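Laundry folding

Laundry folding is the household task of bringing clean clothes and linens into a flat, regular shape so that they can be stacked, stored, and found again later. It comes near the end of the wash, after drying and before putting away, and in a great many homes it is the part that gets left until tomorrow. The work calls for little more than a basket, a flat surface, and some patience, and people have grown surprisingly fond of their own ways of doing it.

The basket

Most folding begins at the basket. Plastic ones with holes in the sides and bottom are light to carry and let air move around the clothes, which is a kindness to anything that came out of the dryer a little damp. Wicker and canvas have their admirers too, though wicker can catch on knits. A rounded, rolled rim is easier on the hands when the load is heavy, and easier on sleeves being pulled over it.
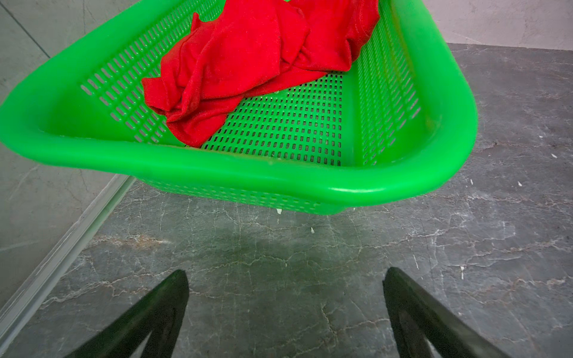
Green plastic basket with a perforated bottom and a crumpled red cloth inside.

Many people fold straight from the basket, taking whatever lies on top. Others tip everything out and sort it first, by owner or by type, and then work through one heap at a time. Sorting takes longer at the start but saves a good deal of walking around afterward, especially in a large family.

Opening out

Before a piece can be folded it has to be opened out. The usual way is to take hold of it at two points well apart, give it a gentle shake, and lower it onto the table, bed, or floor.
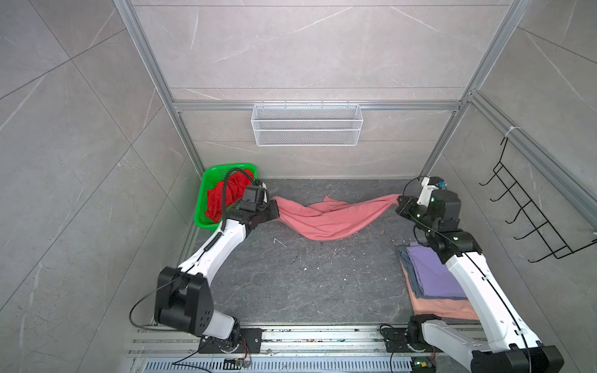 Sleeves are then drawn free of the body and turned right side out, and the larger wrinkles are smoothed from the middle toward the edges with the flat of the hand. Soft, fuzzy fabrics such as sweatshirt fleece tend to cling to themselves and may need a second try. Seams make good guides here, and once the side seams lie straight the rest of the garment generally follows.

Folding

For a long-sleeved top, the common household fold lays each side in toward the center, with the sleeve turned back along the body, leaving a long narrow strip. The strip is then folded in halves or thirds from the hem up. Six folds are plenty for nearly any shirt, and a small cotton one can be done in fewer.
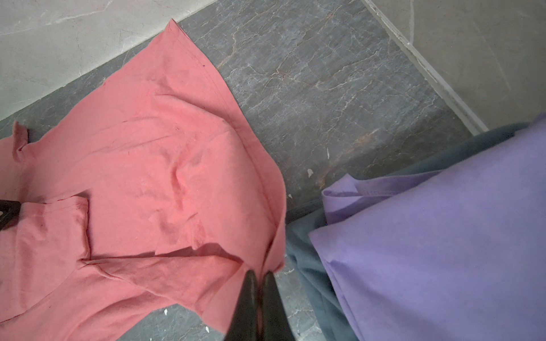

Chiamaka Onyeka holds that the sleeves should always go in first, before the sides are touched, and that a shirt folded in the other order will never lie flat in a drawer. Plenty of careful folders do it the other way and are perfectly content, so the matter is best left to each household. Knitted sweaters are kindly treated by either method, as long as the fold does not fall across the front in a hard crease.

Stacking

Finished pieces are laid one on another with the folded edge facing out, the larger ones at the bottom. Keeping to one width makes a stack steadier, and some people cut a piece of cardboard to fold around for just that purpose. Thin items can go in a pile of their own, where they won't slide out from between thicker ones.

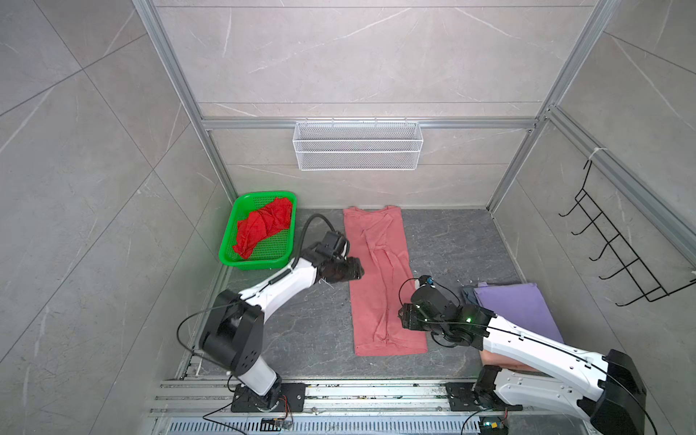

Stacks ought to be made by color, in Adaeze Iyamu's view, so that a lavender top can be found at a glance without lifting everything above it. Stacking by kind of garment is at least as common, and in shared closets the two are often mixed, with shirts together and the pale ones on top.

See also: Clothesline; Ironing; Linen closet; Sock pairing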